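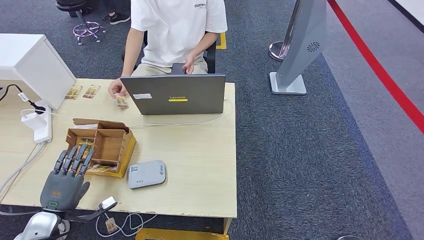
Desk reset, part one. The rule I work to is that anything on a desk that is not used daily goes in a container or off the surface. Snacks fail that rule every time. They are small, flat and light, so they drift toward the laptop and end up under paperwork. A brown corrugated box with cardboard partitions takes care of it: two of the yellow-and-brown packets are in the compartments, three are still out on the wood.

2/ Why cardboard. It costs nothing if you keep shipping boxes, it can be cut with a utility knife, and it gets replaced when it is greasy. I have used acrylic trays from Elter. They look better and they slide.

3/ Partitions matter more than the box. An undivided box turns into a pile within a week. With dividers, a flat packet can stand on its edge and you can read the label without lifting anything.

4/ Upright or flat? Upright if the compartment is narrow. If the packet has room to lean, it will slump and fold, and then the one behind it does the same. In wide compartments I lay them down and accept the lower capacity.

5/ Flaps. Fold them outward and leave them. Some people cut them off. I keep them, as the fold stiffens the top edge, and a box with trimmed flaps bows outward once it has been picked up by one side a few times.

6/ Size. My current one was a parts box from Demirtaş. It weighs 251 grams empty. Any heavier and I would stop moving it to wipe the desk, which defeats the purpose.

7/ Position. Front edge of the desk, on the side away from the mouse. Not behind the laptop. A screen at working angle hides whatever is behind it, and hidden food is how you find an October granola bar in April.

8/ Cables, second half of the job. A power strip lying on the desktop is convenient and takes up the space of a keyboard. I leave it up there while sorting so I can trace each plug, then it goes under the desk on two screws.

9/ Order of work: loose items first, cables after. If you start with cables you will be pulling them out from under loose items.

10/ Plug adapters. Label them. Mine get a strip of white tape with the device name. The Drerstead office had a drawer of 9 unlabeled adapters and every one of them was "probably for the printer."

11/ A cord that hangs off the side of a desk should have a clip at the edge. Stusari sells adhesive ones. A binder clip does the same work on a thin top, provided the wire passes through the loop without being pinched.

12/ Laptop charging cable: route it around the back. Running it across the working surface means everything you slide sideways catches on it, including the box.

13/ Refill on one fixed day. I do Fridays. One packet per compartment, extras in the kitchen cabinet. If the box is full and you are still holding snacks, the answer is the cabinet. Do not start a second box.

14/ Part two covers paper. It will be longer.

Posted 4/14/23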